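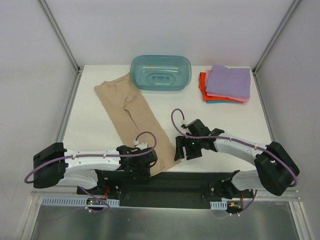 그림 1. 흰색 작업대 위의 베이지색 바지와 반투명 청록색 대야, 접힌 천 더미

인쇄 | 이메일로 보내기

3.2 기대 인플레이션의 측정과 품목 가중치

가계의 단기 기대 인플레이션은 구입 빈도가 높은 품목의 가격 변화에 민감하게 반응한다. Timmermans와 Koster의 선행 작업은 이 민감도를 식료품에 한정하여 추정하였으나, 의류 및 가정용 섬유와 같은 준내구재에서는 할인 주기와 계절 교체가 겹쳐 관측 가격의 변동이 실제 지출 단가의 변동보다 크게 나타난다. 본 절에서는 Khaemba 가계 패널의 응답 가구 440가구를 대상으로 준내구재 가격 인식이 12개월 후 기대 물가에 미치는 영향을 분리한다.

패널은 분기별로 조사되며, 표본 기간은 16개 분기이다. 각 가구는 직전 분기에 구입한 품목의 단가와 향후 물가 전망을 함께 보고한다. 보고 단가가 누락되었거나 직전 분기 대비 300%를 초과하여 변동한 관측치는 제외하였다. 1월 조사분은 정기 할인 기간과 겹치므로 별도의 더미 변수로 통제하였다. 가중치는 Karaki의 방식을 따라 지출액 비중과 구입 빈도 비중의 기하평균으로 산출하고, 가구별 합이 1이 되도록 정규화하였다.

기본 추정식의 종속변수는 기대 인플레이션의 분기 간 변화이며, 설명변수는 가중 단가 변화율, 정책금리의 예상 밖 변동, 가구 고정효과로 구성된다. 오차항은 가구 단위로 군집화하였다. 통화정책 충격은 Briston 선물 호가의 발표 전후 차이로 식별하였다. 다만 호가의 유동성이 낮은 분기에는 측정 오차가 커지므로, 해당 분기를 제외한 결과를 부록에 별도로 제시한다. 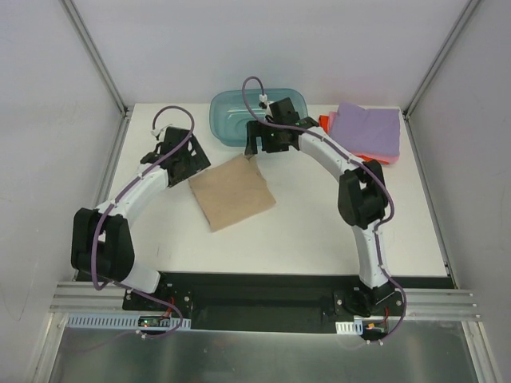
3.3 추정 결과와 강건성

준내구재의 가중 단가 변화율에 대한 계수는 양의 값을 가지며 통상적인 수준에서 유의하다. 식료품 계수보다는 작지만, 구입 빈도만을 가중치로 사용하면 두 계수의 차이를 통계적으로 구분할 수 없다. 단가 상승과 하락을 나누어 추정한 경우 상승 국면의 계수만 유의하였고, 이 비대칭성은 소득 하위 가구에서 더 뚜렷하였다.

정책금리 충격의 효과는 2개 분기의 시차를 두고 나타난다. 이는 Zamfir와 Bautista가 보고한 시차보다 짧은데, 두 연구의 조사 문항이 전망 기간을 다르게 정의한 데서 일부 기인하는 것으로 보인다. Skurbridge 지역 표본을 제외하여도 계수의 부호와 유의성은 유지되었다. 관세 인상분이 소매가격에 전가되는 경로는 품목별 수입 비중 자료가 확보되지 않아 본 추정에 포함하지 않았다.

인쇄 | 이메일로 보내기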